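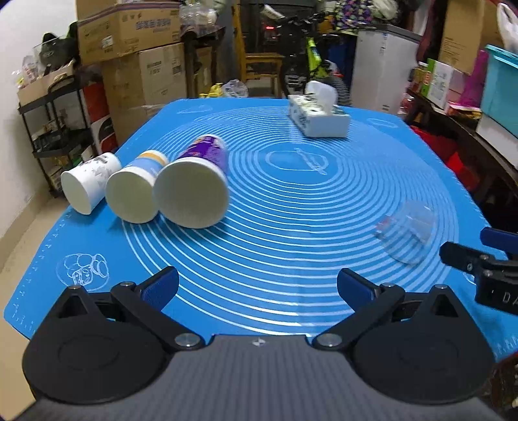
テーブルに広げたLillidnessの製菓マット(ブルー)

Lillidness シリコン製菓マット 大判
取り扱い:Nustside 台所道具のページ
価格:4000円(税込)
更新:2021/03/16

こんにちは、Nustsideの台所道具担当です。ずっと「あの青いマットはお店で買えるんですか?」と聞かれていたので、やっとページを作りました。お待たせしました!

もともとは私が自宅で使っていたものなんです。パン生地をこねるたびにテーブルが粉だらけになるのがいやで、薄い樹脂のシートをあれこれ買っては、端が反って戻らなくなって捨てる、というのをくり返していました。そんなときに、焼き菓子の教室をやっているSamah Salemさんの台所でこれを見せてもらって、帰り道にはもう注文する気になっていました(その日の教室で何を焼いたのかは、あまり覚えていません。マットばかり見ていたので)。

まず色です。かなりはっきりした明るい青。届いて広げた瞬間に「おお、青い」と声が出るくらいの青です。白っぽい生地をのせたときに輪郭がよく見えて、私はここがいちばん気に入っています。タルト生地の縁が薄くなりすぎていないか、粉がどこにたまっているか、ぱっと目に入ります。落ち着いた台所に合わせたい方には派手かもしれません。うちの母は「プールみたい」と言っていました。

それから、白い線で大きく印刷された同心円。丸くのばすときの目安にどうぞ。ピザやタルトの生地って、丸いつもりでのばしているうちに、いつのまにか島みたいな形になりませんか。私はなります。円に沿って少しずつ広げていくと、だいぶましになりました。型より一回り大きい輪をあらかじめ決めておいて、そこまで来たらめん棒を置く。慣れるとこれだけで済みます。

円の真ん中には小さなマークが入っていて、ななめになっためん棒の絵が描いてあります。手前の角のほうには、ふんわりした帽子の料理人らしき人の線画も。ほかの角にも楕円の中に絵があって、こういう飾りは好みが分かれそうですが、私は好きです。生地を休ませているあいだ、なんとなくこの帽子の人と目が合うような気がして、ちょっと楽しいんですよ。

ふちには短い白い線が刻んだように並んでいます。私はスコーンを切りそろえるときに、隣の生地と長さをくらべるくらいの使い方をしています。きっちり測りたいときは手持ちの定規をあててください。お菓子の学校に通っていた同僚は、最初から最後まで定規派です。

大きさの話もしておきますね。長いほうの辺が80cmあります。大きいです。ひとり暮らし用の小さなテーブルだと、はみ出すかもしれません。注文の前に、お使いの台をぜひ測ってみてください。メジャーがなければ新聞紙を広げて、だいたいの見当をつけるだけでも違います。小さいほうがいいという方には、El Fassiの丸いシートもありますので、そちらのページも見てみてください。あちらはクッキーを少しだけ焼く日に向いています。

粉仕事のない日も、私は敷きっぱなしのことが多いです。紙コップが転がっていたり、ティッシュの箱が置いてあったり、まあ普通のテーブルです。子どもが来た日は粘土遊びの下敷きにもなりますし、お茶の時間にはそのまま大きなランチョンマット。片づけるときに、上のものをどけてさっとふけるのが助かっています。透明なプラスチックのコップを置くと、白い輪が透けて見えるのもなんだかきれいで、つい眺めてしまいます。

使い方について

届いたら、最初に台所用の中性洗剤で洗ってください。たたまれていた折り目は、平らなところに広げて一晩置けばたいてい落ち着きます。私は待ちきれずに、その日のうちに使い始めてしまいましたが。

敷く前に台をふいて、水気をとっておきます。パンくずが一粒はさまっているだけで、のばした生地のそこだけ薄くなるんです。これ、本当に何度もやりました。

打ち粉は、木の台のときより控えめで大丈夫です。いつもの調子でふると粉が多すぎて、焼き上がりが粉っぽくなりがちでした。べたつく生地のときは、粉を足すより冷蔵庫で少し休ませるほうが私は好きです。

包丁とピザカッターは使わないでください。切るときは樹脂のスケッパーで。私の最初の1枚には、ピザの日に勢いよくつけた長い傷があります。思い出すとまだちょっと悔しいです。

熱い鍋を直接置くのもやめておいてください。オーブンにも入れません。こねる、のばす、成形するための作業用マットです。

お手入れとしまい方

使い終わったら、まずスケッパーで残った生地を軽く集めて、それからぬるま湯と中性洗剤でやわらかいスポンジ洗い。大判なので、流しでは半分ずつ洗うのが楽です。かたいたわしは表面を傷めます。バターをたくさん使った日は少しぬるつくことがあるので、もう一度洗剤をつけて洗ってください。

においの強いもの、たとえば玉ねぎやにんにく入りの生地のあとは、早めに洗うのがおすすめです。うっかり夜まで置いてしまったら、洗ったあとに風通しのいいところに干しておきます。

しまうときは、印刷面を内側にしてくるくる巻きます。きつく巻かず、ゆるめの筒で。輪ゴムだと跡がつくことがあるので、私は古いエプロンのひもで結んでいます。立てて棚のすき間に入れておけば場所もとりません。

よくいただくお便りから

滑りませんか、というお便り。乾いた平らな台なら、普通にこねるぶんには大きくずれません。食パンの生地を全身でこねるような方は、端を体で軽く押さえるか、台の手前のふちに少しかけておくと安定します。

色うつりはしますか、というお便り。うちではターメリック入りの生地で、うっすら黄色っぽくなったことがあります。何度か洗っているうちに気にならなくなりましたが、心配な方はカレー味のものだけ別の台でどうぞ。

左利きでも使えますか、というのもいただきました。円なのでどちらから使っても大丈夫です。向きを変えて、好きな側を手前にしてください。

仕入れの担当をしているMostafa Abdel Hamidは、餃子の皮を作るのに使っているそうです。小さく分けた生地をずらりと並べて、順番にのばしていくとか。大判だとそれができるのがいいんですよね。私も10月に真似してやってみたら、皮の大きさが見事にばらばらでした。でもおいしかったです!

商品について

品名:シリコン製菓マット 大判
ブランド:Lillidness
色:ブルー
素材:シリコン
長辺:80cm
お手入れ:中性洗剤で手洗い
オーブン:不可
刃物:不可

送料とお届け

Nustsideのお店に在庫があるときは、ご注文から2営業日で発送します。巻いた状態で筒状の箱に入れてお送りします。Atiaのスケッパーと一緒に注文される方は、備考欄に「同梱」と書いてください。同じ箱に入れますね。

初期不良の交換は、到着から2週間お受けしています。印刷のかすれや端の欠けなど、気になるところがあれば、使い始める前に写真をつけてメールしてください。

次の入荷ではグリーンも頼めるかどうか、いま問い合わせているところです。返事が来たらこのページに書き足します。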